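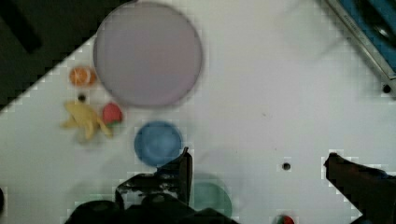
I bought the Clirkero rain gauge in February, which is when people in my part of the world buy things to measure rain, there being little else to do with it. It's an optical gauge. A drop falls through a small beam of infrared light, the shadow gets timed, and the box on the pole works out how big the drop was and how fast it was going. My old tipping bucket gave me one number per storm and a family of earwigs. I felt ready to move up.

Some background, so you know how much salt to apply. I taught high school physics for a long time and now I don't. I run a backyard station that reports to a small network out of Greenwood, where Zanele Shabalala collects our readings and sends polite emails when they look stupid. I've had a few of those emails. I paid full price for the Clirkero and have no arrangement with anybody, though I'm open to offers.

Setup

The box holds the sensor head, a mounting bracket, a length of cable that is too short, and a booklet. The booklet assumes you already own a pole, know which way is north, and feel at ease with the phrase "seat the gland firmly." I spent one evening seating the gland. It unseated itself overnight. The second time I used silicone tape from the garage and it has behaved ever since.

The head has to sit level, well clear of trees, and at right angles to the usual wind. My yard has a maple in every useful spot, so I ended up at the back fence with an extension cable, bought separately, naturally. From the kitchen window it looks like I'm trying to land very small aircraft.

Pairing with the app took three tries. The app wants an account, then wants you to confirm the account, then asks how you're enjoying the account. Once you're past that it's decent. The main screen shows rain rate, total for the day, and a little histogram of drop sizes that builds as you watch. I have watched it for longer than I'd care to tell a doctor.

How it measures

Better than I expected, with one large exception.

In steady rain it's very good. I ran it next to a plain manual gauge, the clear tube kind you read with your own eyes, through a wet spring. Over 19 storms the totals were close enough that I stopped blaming the Clirkero and started wondering about my eyes. Light rain is where it really earns its keep. A tipping bucket sits there in drizzle waiting for enough water to bother with, and by the time it tips, the drizzle is over and half the water has dried up. The optical head picks up the drizzle as it happens. My morning records now have a whole category of weather in them that used to be listed as "dry."

The drop sizes are the fun part. You can see a shower change character as it goes over, big fat drops at the front and then finer stuff behind. I knew this from books. I'd even drawn it on a whiteboard for teenagers who were looking out of the window at the real thing. Seeing it come up on a phone was a small thrill, and I made my wife come and see it too. She said it looked like a bar chart, and I couldn't fault her on that.

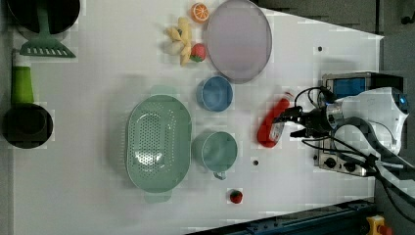 Now the exception, and it's wind. When gusts get up, drops come through the beam at a slant, and the gauge starts reporting sizes I don't believe. During one squall it logged a few drops that, going by the numbers, should have dented the car. Drops that large break up on the way down, so something else was crossing the beam, or two drops were crossing together and being taken for one. The software has a filter for this, called "plausibility," switched off by default. Turn it on. I'd like to meet whoever decided that plausible should be optional.

Spiders are the other problem. A single strand across the gap reads as a light, endless mist. I had a very damp week under a clear blue sky before Zanele wrote to ask, politely, if everything was all right. A soft paintbrush every few days fixes it. The booklet covers spiders in one line, under "Foreign Bodies."

Snow I can't speak to yet. The maker says it copes with sleet. It had one go at sleet in my yard and recorded it as rain with ideas of its own.

The data

You can pull everything out as a plain text file, which I was ready to praise until I opened one. The column headings are abbreviations, and the key to them lives on a web page that has moved. Callum Ashworth, who runs a station across the valley and owns the same model, had worked most of them out by hand and sent me his list. Two of the columns remain a mystery to us both. One of them goes up when it rains. The other goes up when it doesn't.

The unit stores 4000 records on board if your Wi-Fi drops out, then starts writing over the oldest ones without a word of warning. At one record a minute that gets you through a long weekend, just, provided you don't dawdle on the way home. I dawdled. There's a gap in my April that I've marked with an asterisk and a feeling of shame.

Compared to the Prolar

The obvious rival is the Prolar, which I borrowed from Callum for nearly a month. It's heavier, uglier, and handles wind much better, thanks to a second beam that catches the slanting drops. It also costs a good deal more and makes a faint whine, like a mosquito with tenure. If you live somewhere exposed, I'd put up with the whine. In a sheltered yard like mine the Clirkero gets you most of the way and leaves you money for an extension cable.

Likes: drizzle, the live histogram, the solid metal bracket, no moving parts for earwigs to live in.

Dislikes: the short cable, the app's need for affection, the gland, the missing column key, spiders (not entirely the maker's fault).

Would I buy it again? Yes, and I'd order the longer cable with it. I'm leaving the manual gauge up beside it, though, and I still go out at seven each morning in a bathrobe to read the tube.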